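Tote (storage)

From Treltside, the open storage and handling reference

A tote is an open-topped or lidded box used to hold loose goods while they are moved, counted or stored. Also called a bin, tub or tray depending on the region and the trade. The word has nothing to do with the tote bag, though the two get mixed up in search results and in some older Treltside entries (see Talk).

This article covers rigid totes. For folding crates see Collapsible crate. For sacks, see Sack.

Contents
1 Name
2 History
3 Materials
4 Sizes
5 Dividers
6 Cleaning and repair
7 Use in small shops
8 See also

Name

"Tote" as a verb, to carry, is old American usage, 17th century at least. Origin disputed. The noun for a box came much later, probably from "tote box", which shows up in factory writing in the early 20th century. In Britain people mostly say tub or tote bin. "Bin" alone is ambiguous, can mean a shelf location in a warehouse, a trash can, or the container itself. Stock software often uses it for the location, which confuses new hires.

History

Before totes, baskets and wooden crates. Both were cheap, both wore out fast, and neither came in reliable sizes. Wooden crates shed splinters and nails into the goods. Factories making small metal parts moved to sheet steel boxes once pressed and folded sheet was cheap enough. A steel box could be dragged across a floor, dropped, steamed out and filled again with oily parts.

Plastic took over much of the trade from the 1960s on. Lighter, quieter, no rust, could be made in colors. Steel hung on in forging, casting and machining, where parts come off hot or sharp, and in older plants that already owned thousands of them.

Regional makers were common for a long time. The Meltthorpe works made folded steel totes with rolled rims for local foundries and sold the surplus to farms. Its catalog listed 80 patterns at the peak, many differing only in handle. The numbering was kept by Joonas Ruotsalainen, the works draftsman, whose pattern book is the main source for what was made there. The last pattern in the book is number 253, so either numbers were skipped or patterns were dropped along the way. The book doesn't say which. [citation needed]

Materials

Steel. Plain, painted or galvanized. Strong, heavy, noisy. Plain steel rusts where the surface is scratched, galvanized holds out longer but the coating goes at the rim first.

Aluminum. Light, costs more, dents easily. Common in food and baking.

Polypropylene and polyethylene. Most totes sold today. Polypropylene is stiffer but turns brittle in the cold, polyethylene is tougher and a bit floppy. Sunlight damages both unless a stabilizer is added.

Fiberglass. Was popular for confectionery trays. Stiff and easy to clean but frays when chipped, and then it has to be thrown out.

Corrugated plastic. Short life, cheap, good for one-way shipments.

Sizes

No single world standard. European totes tend to follow a 600 by 400 mm footprint, or half or double that, so they tile on a pallet. American sizes are looser and usually given in inches, often outside measurements only. Always check inside dimensions before ordering, sloped walls can eat up a surprising amount of the floor.

Sloped walls let empty totes nest. Straight walls hold more but stack only, so the empties take up as much room as the full ones. A stack-and-nest tote does both: turn it end for end and it either drops into the one below or sits on top. Bail arms do the same job.

Dividers

A divider splits one tote into 2 or more compartments. May be fixed (welded, molded in) or loose, sliding into slots. Fixed dividers don't get lost. Loose ones do, constantly, and replacements for discontinued lines are hard to find.

The compartments need not be equal. An uneven split suits a main stock with a smaller space kept for paperwork, rejects or overflow. Top edges take the most wear as goods get lifted over them, and paint there rarely lasts. In steel totes the floor of the busier side also scuffs to a dull silver.
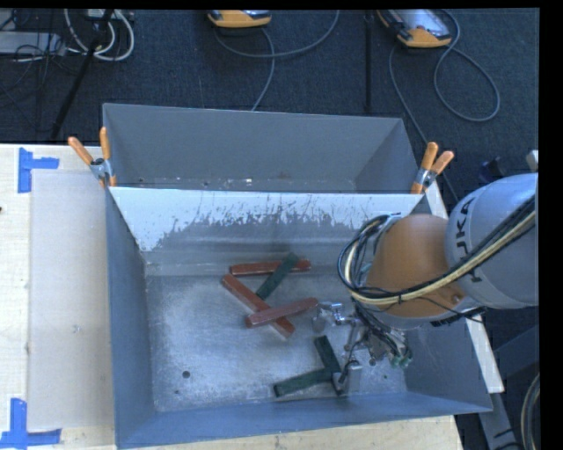
Sheet-metal bin with a divider, red-brown and green blocks in the larger compartment.

Divided totes are harder to nest. Some makers notch the divider to get around this, with mixed results.

Cleaning and repair

Steel: brush out, wipe with a light oil, keep dry. Dents can be knocked back over a wood block. Rim cracks should be welded or the tote scrapped, a split rim cuts hands.

Plastic: warm water and mild soap. Solvents cloud some plastics and soften others. Cracked corners can be plastic-welded but the repair is seldom worth the labour on a cheap tote.

Drain holes need checking, they clog with label scraps more then anything else.

Use in small shops

Small shops often buy used. Sellside, a resale listing service, had 3,524 totes on offer in its September count, mostly plastic, sold in mixed lots. The Mahuika co-op lends them out on a deposit, lids seperate. Mixed lots are cheap but rarely stack together, and a shelf of mismatched sizes wastes space fast. Buyers usually settle on one footprint and pass on the rest.

See also

Crate
Pallet
Shelf bin
Kanban
Bail arm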